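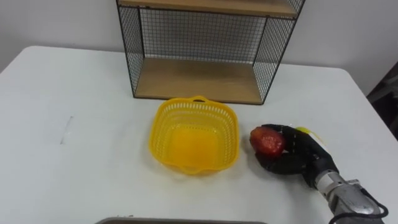 El taller de orden en casa vuelve en febrero con 27 plazas

Redacción – Vuelve el taller de orden doméstico de la sala Grimanberg. Será en febrero, por la tarde, y las inscripciones ya estan abiertas. 27 plazas. El año pasado se quedó gente fuera, así que mejor no dejarlo para el último momento.

La idea es la misma de siempre: poco material, mesa despejada y cosas que cualquiera tiene por casa o compra en el bazar de la esquina. Este año el punto de partida es una estantería pequeña de rejilla negra con baldas de madera, de las que se apoyan directamente en la mesa, y una cesta amarilla de plástico calado con dos asas. Nada más. Con eso se trabaja toda la primera sesión.

«La gente llega queriendo comprar cajas y yo les pido que primero vacíen», cuenta Rima Hattar, que dirige el taller. Primero se decide qué va a la vista, en la balda, y qué va a la cesta. Lo de diario, abajo y a mano. Lo demás, fuera de la mesa.

Son 3 sesiones. La primera, escritorio y mesa de trabajo. La segunda, cocina: especias, paños, ese cajón donde acaba todo. La tercera la lleva Janelle Rivera y va de baño y lavadero, con un rato para dudas al final. Quien quiera puede traer medidas de un rincón de su casa – ancho, fondo y alto – y se mira en grupo.

El material de la sala lo pone la ferretería Chidiac. También habrá etiquetas y rotuladores. No hace falta llevar nada, salvo lo que cada uno quiera ordenar, y mejor que quepa en una bolsa.

La inscripción es gratuita, en el mostrador de la sala o en la papelería Patel, en horario de tienda. Se pide un teléfono de contacto y se da plaza por orden de llegada. Habrá lista de espera. Los menores de 14, acompañados.

La edicion anterior reunió ropa de casa y menaje para el ropero Rirer, más de 400 piezas entre toallas, tazas y botes. Este año se repite la recogida, a la entrada, los 3 días. Todo limpio y en bolsa cerrada, por favor. Electrodomésticos no se admiten.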